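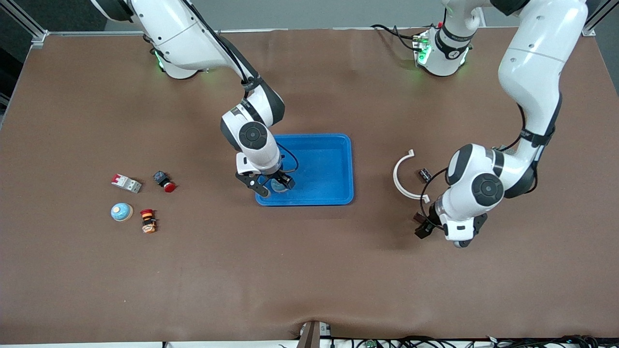

Figure 1. Two robot arms above a covered tabletop, with a gripper over a blue plastic tray.

3.2 Dating the Drendby verses

The Drendby verses survive in one manuscript of 1,267 lines, of which 1,054 rhyme in pairs. Aguirre places the poem in a market town, as the butcher and the reeve both speak of tolls. The rest is harder to settle. Up to 30 lines near the end are in a later hand - the spelling of "whilk" changes there - and we leave them out of the count of rhymes.

We use cookies to improve your visit. Accept | Manage settings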